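Predo Refurbished Workstation — Xeon E5 Tower, Gray Chassis

Posted 10 January 2024 by the Pichon parts desk

Sold as a bare tower or with an Intel Xeon E5-16 series processor.

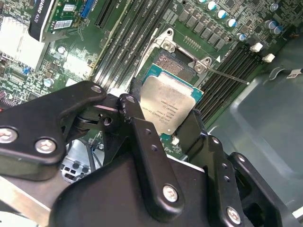 The board takes one processor. Order the bare tower and the socket ships with a plastic cover over the pins — leave it on until the chip is ready to go in. Bent pins are not covered by the warranty.

Each unit is tested for 22 hours before packing. Thermal paste is included, enough for 2 applications. Drives and graphics card are sold separately.

Stock no.: 672
Warranty: one year, parts only
Shipping: ground, from our Danatden warehouse

The next batch is due in August. Nearly 2000 towers have gone out so far.

Related items
Kandetach tower cooler
Predo memory kit
Pichon drive cage

This site uses cookies. Accept / Settings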